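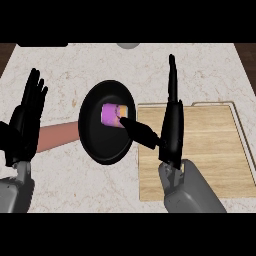 Home Cooking and Nutrition Program: Second Progress Report
Submitted to the Trosel Fund
4 Oct 2021

Summary

The program runs free cooking courses for adults on low incomes in Govell and Kozan. It is on schedule in Govell and behind in Kozan, where the start was put back. Spending is below plan as a result. We ask the Fund to approve one change to the budget, set out in the last section.

Activities in this period

Courses in Govell have run without a break since February. Each course lasts six weeks, with one two-hour session a week. The first session covers knives, food safety and reading a recipe. The next four are built around a main dish and something that can be made from what is left over. In the last session people plan and price a week of meals for their own household.

A total of 121 adults signed up in Govell during the period. Most heard of the course through the food pantry or the adult learning center. A smaller number came through the clinic, which began handing out our leaflet in the spring.

In Kozan we had planned to open at the same time as Govell. The kitchen we meant to use failed its gas inspection and the repairs took longer than the landlord expected. The first Kozan course has now started, with 14 people enrolled. It is full, and there is a waiting list for the next one.

Changes to the course

We made 3 changes after reading the feedback forms from the first round.

The recipes were rewritten to use one burner and one pan wherever possible. Many people told us they cook on a hot plate or share a stove, and the oven dishes were no use to them. The baked pasta and the roast vegetables have been dropped. A bean hash, a rice dish with eggs and a skillet cornbread have taken their place.

The handouts now use larger type and give amounts in cups and spoons only. The earlier version gave weights as well, and people found the page crowded.

Sessions in Govell were moved to start half an hour later. This suits people coming off the day shift at the packing plant, but it is harder for parents with young children. We have not found a time that works for both groups. From next year we would like to offer a morning course as well – this depends on the center agreeing to open early.

Results so far

Attendance has held up well through the first four weeks of each course and falls off in the last two. People who left early mostly gave a change in work hours as the cause. We now let anyone who misses a session make it up in the next course, and several have done so.

On the closing forms, most people said they were cooking at home more often than before they joined. The forms are filled in on the last day, so they miss those who dropped out and say nothing about whether the habit lasts. We plan to phone a sample of past participants in the coming months and will include what they tell us in the final report.

Problems

Food prices have gone up since the budget was drawn up. Cooking oil, eggs and chicken have been the hardest to keep within the sum allowed for each session. The Pluradov wholesale market has given us a trade account, and this has helped with dry goods but less with fresh food.

We lost 2 instructors over the summer, both to full-time jobs. One post has been filled. The other is being covered by paid extra hours until we can hire.

Budget

Rent and wages for Kozan are underspent because of the late start. Groceries in Govell are overspent. We ask to move part of the unspent Kozan rent into the grocery line for both sites. The total grant would stay the same. A revised budget sheet and the receipts for the period are attached.

Plans for the next period

Finish the first Kozan course and start the second.
Fill the open instructor post.
Begin the follow-up phone calls in Govell.
Settle the question of a morning course with the center.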